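Wallpaper

Wallpaper is a sheet material used to cover interior walls and partitions. It is sold in rolls and fixed to the surface with paste. Most types carry a printed, embossed or flocked face on a backing of paper or nonwoven fiber. The trade divides the product by face material, backing and pattern match.

Pattern types

Botanical patterns form one of the largest groups. They are classed by the treatment of the stem. In a trailing pattern, curved stems run from one motif to the next and carry the eye across the seams. In a spot or sprig pattern, each motif stands alone on the ground color. Leaf and berry designs are usually of the trailing type, with a pale ground and two or three leaf tones.

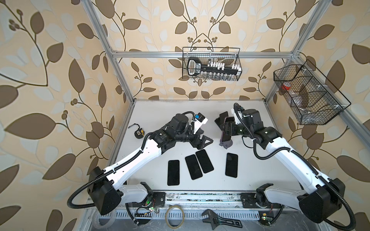 Trailing leaf and berry pattern on a beige ground.

The vertical distance between one point in the design and the next identical point is called the repeat. Small repeats waste little paper. Large repeats can add a full roll to the order for a room, as each strip has to be cut to meet its neighbor. A straight match places the same part of the design at the same height on every strip. A drop match shifts alternate strips by half the repeat — the Feng tables, used by some paperhangers, list the added length needed for each case.

Backing and weight

Paper backings expand when pasted and must be left to rest before hanging. Nonwoven backings are stable, and the paste is put on the wall instead. Weight is given in grams per square meter. The Berstead mill made a heavy embossed grade of 251 grams, while its light printing grade was 100 grams. Heavier papers hide small defects in plaster but are harder to turn at inside corners.

Hanging at corners

A strip is not normally carried whole around an inside corner. It is split, with a narrow return of 30 millimeters or less on the second wall, and the next strip is hung to a new plumb line over the return. Some loss of pattern match at this point is accepted.
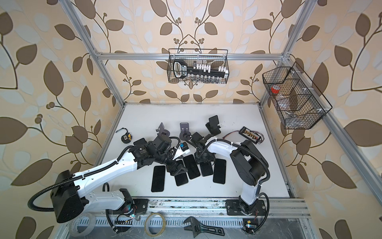

Text: Staff editor, Interior Finishes, Ikbridge Reference

Storage

Rolls are stored flat, in their wrapping and away from direct light. The Dendum warehouse code limits a pallet to 700 rolls. Batch numbers should be checked before cutting — two batches of one design may differ in shade.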